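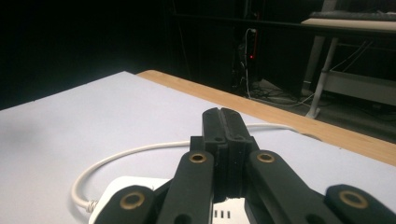
Workshop Tips / Teaching by Hand

Recording a cable task with a hand gripper

We record small table jobs for our Covar arm with a gripper that a person holds and moves. The arm learns later from these recordings. A power strip with a white cable looks like a simple object, but it took me many evenings to get demonstrations I could use. I write down what helped me.

Check the color of your surface first. A white cable on a white board is hard to follow, and with bright light over the table it almost disappears at the far side. Put a gray or blue cloth under it, or change the cable. I did half of my takes again in April for this reason.

Unplug the strip from the wall before you start. The fingers will touch the slots sooner or later.

Begin every take with the jaw closed and pointing to the far end of the table. Wait 2 seconds, then move. At the end, wait again. Cutting the files becomes much easier.

Take the cable a little away from the strip, not on the ribbed collar. The collar is stiff there and the strip turns with it.

Move slower than feels natural. My hand can do the job fast, the arm cannot. If your elbow goes up high, the arm probably has no way to copy it.

Look at the bushings on the links every 50 takes. When dust comes in, the jaw closes not quite straight, and you see it first at the seam between the fingers. A dry brush is enough. I do not use oil.

Change the loop of the cable between takes. I made five shapes on paper and go through them in order, then I throw the cable down freely for the next ones.

Delete bad takes the same evening. After one week I could not remember which ones had the slip.

Next page: Remote control with the Vakov handle, and how to set the delay

Updated September 30, 2022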